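Search this site
Search
Enter keyword

Visit report: Vaher open day, Vakthorpe

5/23/24
By Thaís Guimarães

Vaher occupies the upper two floors of a former wool store in Vakthorpe, a ten-minute walk from the railway station along the canal side. The firm fits out offices and small studios, and once a year it opens the building to customers, suppliers and anyone who registers in advance. I went mainly to see the work tables and the panel storage, both of which bear on a fit-out I am specifying for November.

Registration was at the foot of the goods stair. Visitors were taken up in groups of 11, which was the right size for the stair and slightly too large for the sample room at the top of it. Dzintra Koppel led our group. She has charge of surfaces and finishes at the firm and answered most questions with a number.

The sample room holds 146 finishes on hinged boards, arranged by surface texture first and colour second. This is less convenient than it sounds if you arrive with a colour in mind, but it makes it simple to compare grain depth across the darker greys. Two of the dark grey wood-grain finishes were almost identical to the eye and clearly different under a fingertip. The deeper grain hides marks better and takes longer to wipe clean. Koppel recommended the shallower one for any table where paper is going to be written on directly, and I agree after trying a ballpoint on both.

The edge samples are kept in drawers under the boards. A curved front edge adds cost at the cutting stage and again at the edging stage, and the tighter the radius the more likely the edging is to lift at the ends of the curve. Vaher will not quote below a radius of 60 mm. I asked to see a failed piece and was shown one, with the strip standing away from the core for the length of a thumb.

From there we crossed the landing to the working floor, where the tables are in daily use. The outer walls have been left as brick, cleaned and sealed, and the heating runs at skirting level. Sound carries a good deal. With the whole group talking it was necessary to stand close to Koppel to hear her, and one visitor at the back missed the section on loadings altogether and had to ask for it again. 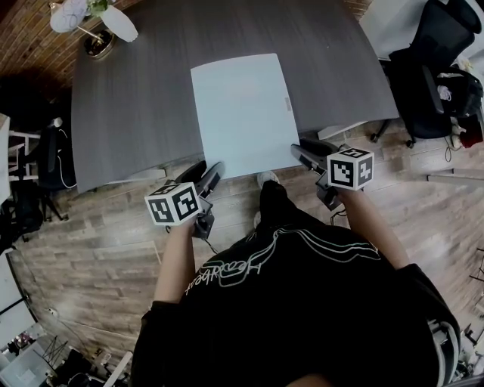 Large dark grey table with curved front edge, pale panel laid lengthwise.

The pale panel is a useful test of a table of this depth. Laid lengthwise with its near end close to the front edge, a rectangular sheet can be worked from either side without walking round, and the light face stands out well against dark grain. On a white top the same sheet would be harder to pick out under overhead lighting. I would still want a mat beneath it for any cutting.

Seating on this floor is black mesh task chairs with tall backs and rolling bases. They roll freely on the hard floor, and loose cords are the obvious hazard for the castors. Bags and coats need somewhere to go as well: I have added a row of hooks to my own drawing, at the end of each table, together with a floor box for power. Plants and lamps are best kept to the far corners, where they take up the part of a deep table that is hardest to reach.

The panel store is on the lower of the two floors. Sheets stand on edge in a racking system the firm calls Dirkum, which was designed in the building and is not sold separately. Each bay has a felt-lined base and a divider every 60 mm. Stock on the day of the visit was given as 4,000 sheets across all sizes. Retrieval is by bay number, and small rectangular labels go on the long side of a sheet — the short side is the one that gets knocked. I found the aisle narrow for two people carrying a full sheet, and Koppel said the end bays are to be moved before November.

Tea was served in a side room called Plumetti, after the spotted curtain fabric that used to hang there. The curtains have gone and the name has stayed on the door. Price lists were available on request, without delivery charges, which are quoted by postcode.

Parking at the site is limited to the yard. The goods lift was out of use for visitors, so anyone who cannot manage two flights should telephone before registering.

11 shares
2 comments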